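Ernavel Reissues: Your Questions, Answered Without the Hype
By Jocelyn Navarro
Monday, April 21, 2025
12 comments | 19 shares

Burnetti Press has opened pre-orders for new hardcovers of the Ernavel trilogy, and my inbox has filled up with people asking if they need them. I have doubts. I have also read the publisher's page several times over, so you don't have to.

Which books are being reissued?
All three Ernavel novels, beginning with Zustorora. The short stories are left out. Burnetti calls the set "complete" anyway.

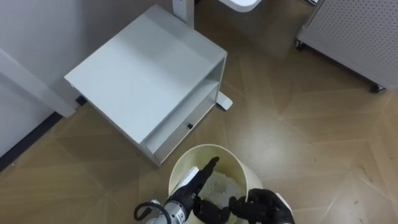

How big are they?
Burnetti gives the page count for Zustorora as 209, the same as the old paperback, so any extra bulk must come from the boards and the slipcase. The trim size is larger too, and that matters if you read in bed. A bedside cabinet with an open shelf over the drawer would probably take one lying flat, but I wouldn't bet on the whole boxed set. Measure first.

Is the text new?
"Newly restored" is the phrase on the order page. Restored from what? I asked, and was told the text had been "lovingly checked". To me that sounds like proofreading. The paperback could have done with some, mind you, as chapter 19 had two characters swapping names halfway down a page.

Who did the covers?
Annick Vachon. Her jacket for the first book is very good, and I'll say so without grumbling. The other two haven't been shown, yet you are being asked to pay for them now.
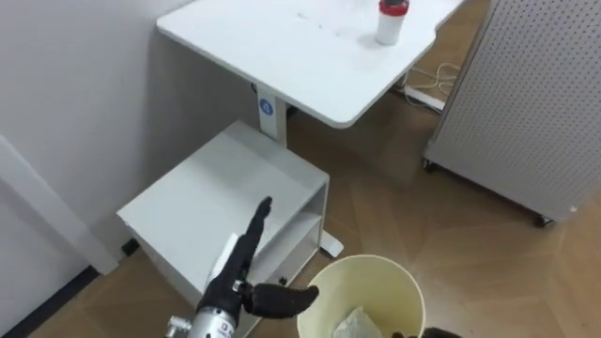 What does the signed edition include?
A bookplate, a folded map and a numbered slipcase, limited to 100 sets. The bookplate is signed by Vachon. The listing just says "signed", and I suspect plenty of buyers will expect the author's name.

Is the map any use?
The old one put the river on the wrong side of the capital. I've seen no sign that anyone has fixed it.
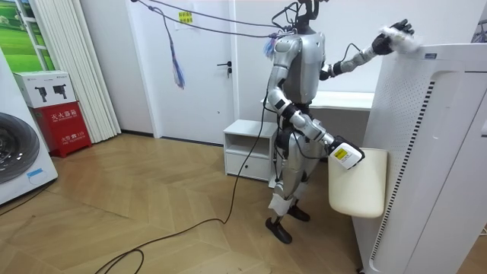 Pressed to the top corner, white cloth in hand.

When do they come out?
October, says Burnetti. The last MacDonald omnibus from the same press was promised for an October as well, and mine came the following spring with a dented corner.

Should I pre-order?
If you don't own the books and like a handsome hardcover, perhaps. If your paperbacks are still holding together, wait until somebody has a finished copy and can tell us what was restored.

Contact | Copyright Jocelyn Navarro | Back to top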